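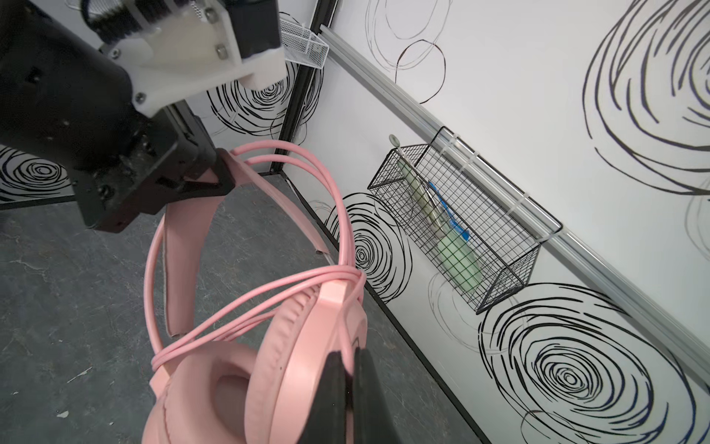
## 4. Pairing, fit and sound set-up

This section covers the Lumimon over-ear headset in all colors. It assumes you have charged the headset as described in section 3. If you skipped section 3 because the battery light was already on when you opened the box, go back. The light comes on with almost nothing in the battery.

The short card that comes in the package says set-up is "instant." Treat that as a hope. Plan on 12 minutes, more if your computer has been paired with a lot of other things over the years.

### 4.1 Before you start

- Turn off Bluetooth on any phone or tablet the headset has been used with before. A headset bought second-hand may still remember its last owner's devices, and there is no way to see that list from the outside. Clear it first (see 4.6).
- Close any program that uses a microphone. Meeting programs are the worst for this, and some of them keep running after you close the window. Check the system tray.
- Remove the film from both ear pads if it is still there. It is thin and easy to miss, and it makes everything sound dull.

**Note:** You do not need the Molledora desktop app to use the headset. The card and the start-up screen both suggest that you do. The app adds sound presets and firmware updates. Plain calls and music work without it.

### 4.2 Pairing with a computer

1. Make sure the headset is off. A press on the power button that is too short does nothing at all, so listen for the falling tone.
2. Hold the power button for 5 seconds. Let go when the light blinks blue and white in turn. If it blinks only blue, the headset is looking for an old device and will not show up as new. Turn it off and hold the button longer.
3. Open the Bluetooth settings on the computer and choose to add a device.
4. Pick the entry that ends in "Stereo." There will often be 2 entries with nearly the same name. The other one, ending in "Hands-Free," pairs just as happily and gives you sound like an old telephone.
5. Wait for the rising tone. The computer may say "Connected" before the headset agrees. Believe the headset.
6. Play something you know well, at low volume, for half a minute or so. Check that the left side is on the left. If not, you are wearing it backward.

If step 4 shows nothing, move the headset closer to the computer and wait. Restarting the computer fixes this less often than people claim, but it costs you little to try once. Do not try it four times.

**Caution:** Turn the volume down before the first connection. Some computers send full volume to a new device, whatever the slider says.

### 4.3 Pairing with a phone

Follow steps 1 and 2 above, then choose the headset in the phone's Bluetooth list. Phones normally show a single entry.

The package mentions "seamless two-device use." What the headset does is stay connected to both devices and play whichever one made a sound last. A text message on your phone can therefore interrupt a call on your computer. To stop this, mute notifications on the phone or leave its Bluetooth off during calls. We have not found a third way.

### 4.4 Adjusting the fit

1. Open the headband to its widest setting before putting it on.
2. Place both cups over your ears, then shorten each side until the headband touches the top of your head lightly.
3. Shake your head gently. If the headset slides, shorten each side by one click. If it presses on your jaw, lengthen it again.
4. Wear it for 30 minutes before deciding whether it is comfortable. Most headsets feel fine for the first five.

People who wear glasses will get a small gap where the temples pass under the pads. This lets out some of the bass. Softer pads help a little. The "glasses-friendly" pads sold by Buzatu fit this model, and in our own use they were slightly better than the ones supplied. Whether they are worth the price is up to you.

**Caution:** Do not bend the headband outward to loosen it. Advice to leave it stretched over a stack of books overnight turns up everywhere online. It can weaken the band, and damage from overstretching is not covered by the warranty.

### 4.5 Choosing a sound preset (optional)

Skip this part if you have not installed the app.

1. Open the Molledora app and wait for the headset to appear on the main screen.
2. Decline the offer of an account. The button is small and gray, at the bottom. Everything in this section works without one.
3. Open **Sound**, then **Presets**.
4. Start with **Flat**. Listen to speech first, then music.
5. Try the others if you like. **Clear Voice** cuts the low end and does help with muffled callers. **Cinema** makes things louder. **Studio** is hard to tell from **Flat**, and we suggest that you not lose an evening over it.
6. Press **Save to headset**. If you only close the window, the preset lasts until the next time you switch off.

**Note:** The "hearing profile" test takes a series of tones and builds a curve from your answers. It is not a medical test. Taken twice in a row, it will often give two different curves. If you think you have a hearing problem, see someone who is trained to check for one.

### 4.6 Clearing the memory

Use this when pairing fails again and again, or before giving the headset to someone else.

1. Turn the headset on.
2. Hold the power and volume-down buttons together until the light turns solid white. This takes over 12 seconds and feels longer.
3. Let go. The headset switches itself off.
4. Remove the headset from the Bluetooth list on every device that knew it. If you leave this out, the device will keep trying to use the old pairing and you will be back where you began.
5. Pair again from 4.2.

Saved presets are erased as well. The app says they are backed up. Write down your settings anyway.

### 4.7 If it still does not work

Try the headset with a second device, preferably one that has never been paired with it. If it works there, the fault is in the first device, and a new headset will not help. If it fails on both, contact the Soltolcombe service desk with your proof of purchase and the serial number from inside the left ear pad.

Text revised 2020-01-22. Menu names may change with later versions of the app.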